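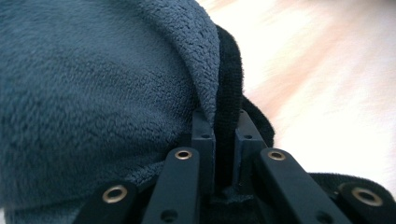
Towels should be sold by dry weight per square meter and by nothing else, Renzo Caruso wrote to me in February, after I had argued in a previous column that the figure is close to useless. He has a point about honesty in labeling. I still think he picked the wrong number.

Weight per area tells the buyer how much fiber is present. It does not say how fast the cloth takes up water, how much it holds before it drips, or how long it needs on the rack afterward. Two towels rated at 300 grams can differ widely on all three, depending on yarn twist, loop height and whether the mill left a softener finish on the cotton. Softener coats the fiber and slows wetting. It also makes the towel feel better in the store, so it stays.

I would rather see drying time printed on the tag, measured at a stated temperature and humidity. The Sendano bath towel I use at home took 129 minutes on an indoor line. The Leone, which is heavier, took far longer, and in a small bathroom it is still damp at the next shower. Damp cloth smells, gets washed more often, and wears out early. 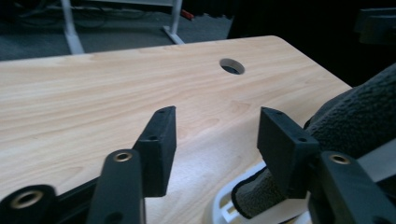 Drying time depends on the house, a reader objected after the last column, and a lab figure would mislead anyone living near the coast. The same is true of fuel economy ratings and hilly roads. A rating taken under fixed conditions ranks products against each other, and ranking is what a buyer needs at the shelf.

The test is cheap. Soak, spin to a set moisture level, hang, weigh every 5 minutes. A mill that already weighs its cloth owns most of the equipment. Borkov prints a drying figure on its camping towels but leaves it off the bath line, where the numbers would be worse.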